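**Incidencia 1255: la pinza Tillent pierde la calibración al reiniciar**

Proyecto: recogida de herramientas, grupo de robótica, curso de segundo
Estado: cerrada
Abierta por: equipo Kuusk
Responsable: Henrique Torres

**Síntoma**

Al arrancar el brazo, la pinza abre solo hasta la mitad y el programa sigue como si estuviera abierta del todo. En el panel sale `posición 0` con los dedos claramente separados. Pasa en seis de cada siete arranques. Si se lanza la calibración a mano, funciona bien hasta el siguiente apagado.

**Pruebas hechas**

- Cambiado el cable de datos. Sigue igual.
- Reinstalada la versión de septiembre del controlador Wustell. Sigue igual.
- Subida la espera de arranque a 200 ms. Mejora algo, pero vuelve a fallar con la fuente pequeña.
- Leído el registro de arranque: el controlador pide la posición antes de que el servo conteste y guarda un cero.

El ejercicio de la entrega es el del panel perforado, con el rodillo de pintura, la llave ajustable, los alicates y la paleta de jardín. La paleta tiene el mango de madera y exige afinar la apertura más que el resto, así que es la que usamos para comprobar.

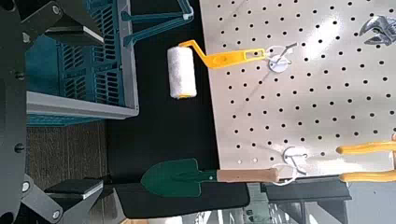 ¿Hay que repetir la calibración cada vez que se cambia de herramienta?

Basta con hacerla una vez por arranque. La apertura de cada herramienta se guarda aparte, en `herramientas.yaml`, y no depende del cero del servo.

**Causa**

El script de arranque del equipo Tullano, del que copiamos el nuestro, no espera respuesta del servo. Con la fuente grande casi no se nota.

**Solución**

1. En `arranque.py`, sustituir la espera fija por un bucle que pregunte al servo hasta recibir respuesta.
2. Si no contesta en el tiempo límite, parar y mostrar el error.
3. Borrar el archivo `cero.dat` antiguo antes del primer arranque.
4. Arrancar con los dedos libres.

Henrique Torres ha repetido el arranque con las dos fuentes y el cero se mantiene.

**Pendiente**

Avisar a Tullano para que corrijan su copia. El mensaje de error sale en inglés; se traduce en otra incidencia.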